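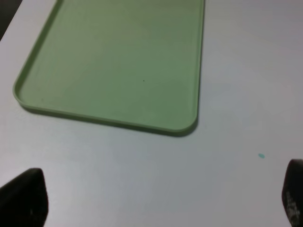
Romurlow, mayo

Bandeja de plástico Corik, verde salvia claro. Planta rectangular, esquinas redondeadas, fondo plano mate y borde perimetral continuo elevado. Se suministra sin tapa. Peso máximo admitido: 5 kg, con la carga repartida. Apilable hasta 13 unidades – en vacío.

Limpieza con paño húmedo y jabón neutro. No apta para horno. Los disolventes atacan el acabado mate.

Pedido mínimo: cuatro bandejas. Embalaje de cartón, unas 2000 unidades en almacén. Distribuye Prostex.

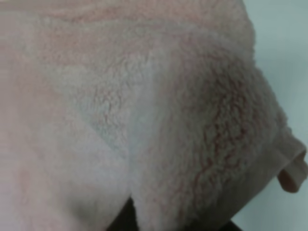 Tejido Effiong, rosa pálido, pelo corto y rizado tipo borreguito. Se vende por metros, sin dobladillo. Lavar a 30 °C, sin suavizante; no planchar. El pelo se aplasta con la presión y se recupera con un cepillado suave, en seco. El tono puede variar ligeramente entre lotes – conviene pedir de una vez todo el metraje.

Bandeja y tejido se facturan por separado. Muestras y consultas técnicas: Danjuma Nwachukwu, departamento comercial de Prostex.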